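Início | Quem somos | Serviços | Ensaios | Formação | Contactos

Quem somos

A Cleno é um laboratório independente de ensaio e consultoria para a manutenção de têxteis. Trabalhamos com lavandarias industriais, unidades hoteleiras, lares e confeções que precisam de saber como um tecido se comporta ao longo da sua vida útil: quanto encolhe, quanta cor perde, em que ponto deixa de cumprir a especificação com que foi comprado.

A empresa foi criada por Dirceu Fagundes, engenheiro têxtil, depois de vários anos como responsável de processo numa lavandaria de grande capacidade. O primeiro serviço prestado foi a verificação de dosagem de detergente em túneis de lavagem. O ensaio de tecidos surgiu a pedido dos mesmos clientes, que recebiam reclamações sobre roupa plana e não dispunham de dados para distinguir um defeito de fabrico de um erro de processo.

Hoje a equipa tem 10 pessoas, entre técnicos de ensaio, uma química e dois auditores de campo. O laboratório e a sala de formação funcionam no mesmo edifício. A receção de amostras encerra às 17h00.

O que fazemos

A atividade divide-se em três áreas.

Ensaio de tecidos. Determinamos a variação dimensional após lavagem e secagem, a solidez dos tintos à lavagem e à fricção, a perda de resistência à tração e a recuperação ao vinco. Os provetes são condicionados em atmosfera controlada antes de qualquer medição. O relatório indica o método, as condições, os valores individuais e a incerteza associada. Não emitimos pareceres do tipo conforme ou não conforme sem que o cliente forneça a especificação aplicável.

Auditoria de processo. O auditor acompanha um turno completo e regista temperatura, nível de banho, pH, tempo de cada fase e humidade residual à saída da prensa ou da centrifugadora. A humidade residual é o parâmetro que mais vezes encontramos fora do previsto, com efeito direto no consumo da calandra. As recomendações são apresentadas por ordem de custo de implementação.

Acabamento e dobragem. Definimos procedimentos para a secção de roupa limpa: sequência de dobras, altura máxima das pilhas, tempo de repouso após secagem, critérios de separação das peças a rejeitar. Um pano amontoado logo à saída do secador fixa vincos que depois só saem com nova humidificação. Por esse motivo o estado da peça à chegada à mesa – estendida, dobrada ou amarrotada – consta sempre do procedimento.
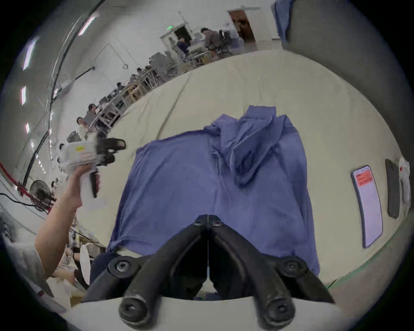 Programas em curso

Brimell. Programa de envelhecimento acelerado para roupa de cama e atoalhados. Cada lote é submetido a ciclos sucessivos de lavagem e secagem, com medições intermédias em pontos acordados com o cliente. A versão longa prevê 300 ciclos e destina-se sobretudo a concursos de fornecimento. A versão curta, de 55 ciclos, é suficiente para comparar duas referências da mesma gramagem.

Parri. Base de dados interna onde são arquivados os resultados de ensaio, por composição, ligamento e gramagem. O cliente tem acesso aos seus próprios registos e a valores medianos anónimos da mesma categoria. Os dados são atualizados em dezembro.

Stomthorpe. Linha de formação para chefias de lavandaria. O curso tem a duração de 2 dias, o primeiro dedicado à química da lavagem e o segundo à secagem, calandragem e dobragem. As turmas são pequenas e a avaliação é prática.

Método de trabalho

Todas as amostras recebem um código à entrada e são ensaiadas sem indicação do fornecedor. O técnico que executa o ensaio não redige o relatório. Os equipamentos de medição são verificados antes de cada série e os registos de verificação podem ser consultados a pedido.

Conservamos os provetes ensaiados durante quase 10 meses – salvo instrução contrária – para permitir a repetição de medições em caso de litígio. Findo o prazo, o material é encaminhado para reciclagem têxtil.

A Cleno não vende detergentes, máquinas nem tecidos, e não recebe comissões de quem os vende.

Envio de amostras

As amostras devem ser enviadas limpas, secas e sem dobras vincadas, acompanhadas da ficha de pedido preenchida. Para ensaios de variação dimensional são necessárias peças inteiras ou cortes com ourela. Os pedidos de orçamento são tratados pela equipa técnica através da página de contactos.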